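Ticket: Router verliert nachts die Verbindung, Verkaufsseite steht dann still
Status: gelöst (vorläufig), Bereich: Netzwerk / Lagerbüro

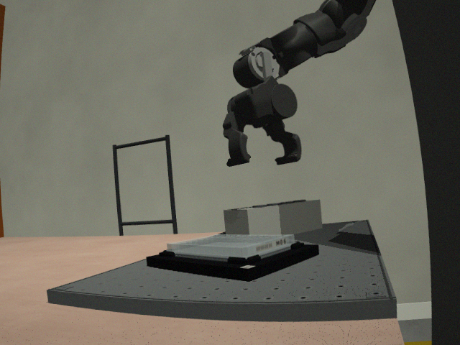 Anhang 1: Rendering, schwarzer Arm über dunkelgrauer Lochplatte

Eröffnet von Seren Wogan

Hallo zusammen, ich schreib das jetzt mal alles in ein Ticket, weil ich es Heino schon zweimal am Telefon erzählt habe und jedes Mal die Hälfte vergesse. Unser Onari im Lagerbüro wirft uns seit Anfang November jede Nacht aus dem Netz. Immer gegen 2:40 Uhr, mal ein paar Minuten früher, mal später. Die LEDs leuchten alle ganz normal grün, man kommt auch auf die Oberfläche, aber nach draußen geht nichts mehr. Morgens zieh ich den Stecker, warte kurz, steck ihn wieder rein, und dann läuft es bis zur nächsten Nacht. Blöd ist das vor allem, weil der Abgleich mit Howells nachts läuft und ich dann morgens 200 Bestellungen von Hand nachschieben darf (macht keinen Spaß, kann ich euch sagen!).

Was ich schon probiert habe: anderes Netzwerkkabel, anderes Netzteil, Firmware neu drauf, Werksreset. Nach dem Reset war eine Nacht Ruhe und ich hab mich schon gefreut – und in der Nacht darauf wieder dasselbe.

Antwort von Heino Kuusk

Danke, so kann ich wenigstens was damit anfangen. Kannst du mir das Systemlog von einer der Nächte schicken? Wichtig: vor dem Steckerziehen speichern, sonst ist es weg. Und schau bitte nach, wie lang die Lease-Zeit im DHCP eingestellt ist.

Antwort von Seren Wogan

Log hängt dran. Ich war extra um sieben im Büro, damit mir keiner zuvorkommt und den Stecker zieht. Lease-Zeit steht auf 6 Stunden. Was mir aufgefallen ist: kurz vor dem Ausfall steht da ewig oft dieselbe Zeile, irgendwas mit »session table full«. Sagt dir das was?

Antwort von Heino Kuusk

Ja, sehr viel sogar. Die Tabelle fasst bei dem Modell 4.000 Verbindungen, und die ist bei dir nachts randvoll. Irgendein Gerät macht also ständig neue auf und schließt keine. Läuft bei euch um die Zeit eine Sicherung oder so was?

Antwort von Seren Wogan

Ich hab Delyth Bowen gefragt, die hat das Backup damals eingerichtet. Startet um 2:30 Uhr! Ziel ist der alte Speicher in Ramstead, und der ist seit dem Umzug gar nicht mehr erreichbar. Das Programm versucht es anscheinend trotzdem immer weiter, mit 50 Versuchen pro Durchgang und ohne Pause dazwischen. Gemeldet hat es das wohl auch brav per Mail, nur geht die Mail an eine Adresse, die es nicht mehr gibt. Na super.

Antwort von Heino Kuusk

Dann bitte erst mal den Auftrag deaktivieren, den Router neu starten und zwei Nächte abwarten. Am Router selbst nichts weiter ändern, sonst wissen wir hinterher nicht, was geholfen hat.

Antwort von Seren Wogan

Drei Nächte, kein Ausfall, Abgleich lief jedes Mal durch. Backup zeigt jetzt auf den neuen Speicher, mit nur noch drei Versuchen und einer Wartezeit dazwischen. Die Benachrichtigungen gehen an Delyth und mich. Offen ist noch, ob man die Grenze in der Tabelle hochsetzen kann, in der Oberfläche finde ich dazu nichts. Lasst das Ticket deswegen bitte noch bis Monatsende stehen.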